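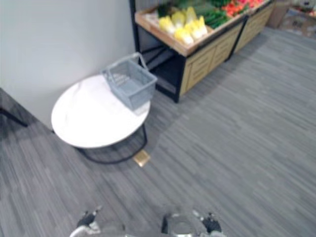 ## The four seconds the stop button didn't work: a chat with Melati Kwok

I'd been pestering Melati Kwok for this interview since the spring, when a friend forwarded me the write-up her team had posted about their stop failure. I read it twice on the train and missed my station. It's not a dramatic story in the movie sense (no one went to the hospital, nothing caught fire), but it scared me more than the ones with fire in them. A person pressed the big red button and the robot kept going!

Melati runs testing for the grocery project at Walutside. They have a room with gray carpet, a produce stand with real vegetables on it, a little round table with a marble-look top and a gray plastic shopping basket, and a two-armed robot they call Drestlow. The job is shopping. Pick the napa cabbage, put it in the basket, bring the basket along. She's been doing some version of this for years and she still talks about cabbage with real feeling.

"Cabbage is great, you can grab it badly and still get it," she told me. "The basket is the nasty one. It's light, it flexes, and the handle moves around. You think you've got the handle and what you've got is the rim."

That's how the whole thing started, on 26th November, with a basket held by the wrong part.

## What happened

They were working a weekend to catch up. Rizal Mandagi was standing near the table with the wireless stop in his hand, and Melati was at the desk watching the numbers. Drestlow reached for the basket, closed on the rim and the handle together, and started to pull back.

"It was an ugly grasp but I'd seen uglier," Melati said. "Then the basket hooked on something at the edge of the table and the table started to come too. So Rizal hit stop. Very calm, he's always calm. And I looked up because I was waiting for the clunk."

The clunk is the sound of the brakes closing on the arm joints. Everyone on the team listens for it without thinking, the way you listen for your car door to lock.

No clunk.

"The arm just carried on. Table's tipping, Rizal has put his other hand out to catch the table, which is what any human being would do, and now his hand is between the table and the arm. I remember shouting his name, which is a completely useless thing to shout."

The arm pressed his wrist against the underside of the tabletop. Then the clunk came, and everything froze, and Rizal slid his hand out. He had a bruise. From the log, they know it was four seconds between the button and the brakes.

I asked Rizal about it later on the phone and he was very Rizal about it. "I was annoyed at the table," he said. "Then I went and had some tea and after the tea I wasn't annoyed at the table anymore. I was quite upset."

## So why didn't it stop?

This is the bit I wanted to get into, and Melati drew it for me on the back of a delivery note.

The handheld stop doesn't cut the power itself. It sends out a steady "I'm here, all good" message by radio. A safety controller on the robot listens for it. If you press the button, the message changes to "stop," and if the message goes missing altogether, the controller is meant to treat that as a stop too. The limit they'd set was 300 milliseconds of silence. After that, brakes.

"Which is a good design! I'd still defend that design," she said. "If the battery dies you stop. If you drop the thing in a bucket you stop. We'd tested all of that."

But they'd tested it in the fall, before the radio started acting up. The produce stand has a black metal frame, and the team had convinced themselves it was messing with the signal, so somebody suggested a relay box between the handheld and the robot. They bought one, made by Verschueren, and it worked beautifully. No more nuisance stops. Everyone was delighted.

I asked who the somebody was.

"Me," said Melati. "It was me. I put that in the write-up, too."

The relay had a setting that smoothed over gaps. If it lost the handheld for a moment, it repeated the last good message until it heard a new one, or until its own timer ran out. That timer was set to four seconds. It's a perfectly sensible feature if you're passing along temperature readings from a greenhouse. In front of a stop circuit it's awful, and the box had never been sold to them as a safety part in the first place.

So Rizal pressed the button at a moment when the handheld couldn't reach the relay. The relay kept cheerfully saying "all good, all good." The controller on the robot had no reason to doubt it, and the 300 millisecond rule never got a look in. There wasn't any silence to notice.

"We fixed the nuisance stops by making the robot unable to hear that something was wrong," Melati said. "I've thought about that sentence a lot."

## The part about the runs

One thing that bugged me reading the write-up was how long the relay had been in place. They'd done 900 runs with it. I asked her how a problem like that hides for 900 runs, and she got a bit heated (at herself, I think, more than me).

"It hides because you hardly ever press stop in the middle of a gap. You need both. And we were proud of how rarely we pressed stop. We had it on a slide! We were looking at the number of stops going down and reading it as the robot getting better, when part of it was that the thing that made it stop had been taken away."

She went back through the relay's own log afterward, and there were 40 gaps in it long enough that the robot should have braked. Forty times it ought to have stood still and waited, and it kept working. On every one of those the run had been marked as a success.

I wanted to know whether anybody had noticed anything strange in those weeks. She thought for a while — long enough that I started on my sandwich — and said Rizal had once mentioned the stop felt "late." He'd pressed it on purpose at the end of a session and the clunk came after a beat. He tried it again, it was instant, and he let it go. There was no place to write down that sort of thing, so it wasn't written down.

There is now. It's a paper notebook on a string, and Melati is very keen on the string.

## What they changed

The relay came out that same night. She unplugged it herself and it's still in a drawer with tape over the socket. They went back to a stop button on a cable while they figured out the rest, and everybody complained about tripping on the cable, and she let them complain.

Over the winter a small outfit called Kesteck came in to look at the whole stop chain. Their engineer's first question was whether anybody could list every device between the button and the brakes, and it took the team most of a morning to agree on the list. Melati winced telling me that.

The new setup has each message numbered and stamped with the time it left the handheld, and the controller throws out anything old or repeated. A box in the middle can repeat "all good" as much as it likes and it won't count. They had that running in February. Before the first session of the day, someone presses stop while the arm is moving slowly through open space, and then does it again with the handheld's battery pulled. Both times are read from the log. If either one is over the limit, the robot stays parked.

"And it's measured at the brakes," she said. "Before, we used to check that the controller had received a stop. Now I want to know when the metal quit moving."

They've also changed where people stand, which I found the most interesting bit. The old rule was to keep the stop holder close so they could see the grippers. The new rule puts them back by the wall, out of reach of either arm, and if the table tips then the table tips.

"That's the hard one," said Melati. "You can tell people a hundred times to let the basket fall. Rizal knows better than anyone and I've still seen his hand twitch."

## And the basket?

I had to ask! Drestlow still grabs the rim sometimes. They added a check that looks for the table moving along with the basket, and if it does, the gripper opens and the arm backs off. Melati says it's a little oversensitive, and it'll let go of a perfectly good basket because somebody bumped the table leg an hour earlier and it's sitting on a wrinkle in the carpet. She's leaving it that way for now.

The nuisance stops came back too, of course, the minute the relay was gone. I asked if they'd found the real cause. They had: the handheld's antenna had a cracked solder joint, and the metal stand had nothing to do with it. Rizal fixed it at his kitchen table in an evening.

If you run anything with a wireless stop on it, Melati says you're welcome to copy their morning check, battery pull and all. She'd also like to hear from anyone who has found a comfortable way to wear the handheld, as the belt clip keeps breaking and they're down to their last one.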